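13 April 2019

Glaze and slip notes, continued

Opened the kiln this morning after the second Baudry firing. The white slip from Landlow clay has held on most of the test tiles, but on the thick ones it pulled away at the corners. I think I applied it too late, when the tile was already hard. In September we had the same fault and I wrote then "apply earlier", so I did not read my own notes.

Weights for this batch, in grams: dry clay 455, frit 70, tin oxide 29. Water by feel, until it drops from the spoon like thin yogurt. Passed through the fine sieve 2 times. I forgot to weigh the bucket before, so the water cannot be calculated back. Please weigh the bucket.

Dirnetti brown is still too red where it is thin. Where it runs together on the lower edge it is a good color, almost like wet bark, and I would like to have this over the whole tile. Maybe two coats with one hour between them - the second coat must not lift the first one.
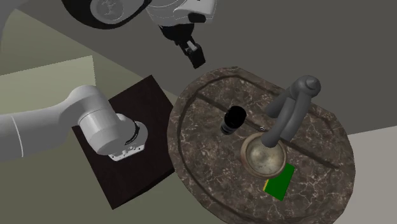
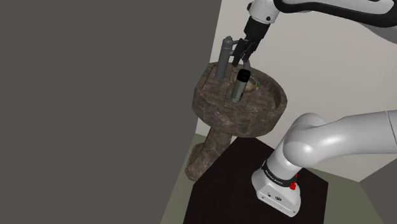 A brown mottled basin on its pedestal, with the lighter veins, is near to what I want from the marbled tests.

Marbling, next attempt

Wedge the brown and the gray only a few turns. Last time I continued too long and the veins became mud. Cut the block across with the wire, look at both faces, and stop there if it is good.

The Prasero clay shrinks more than the Landlow, so in one block they crack along the join. I will try the Landlow for both colors and stain one half. The stain jar is nearly finished, to be ordered.

Tiles 4 and 6 are on the windowsill, do not move them, they are drying slowly under plastic. The bottom shelf of the kiln needs new wash before the next firing.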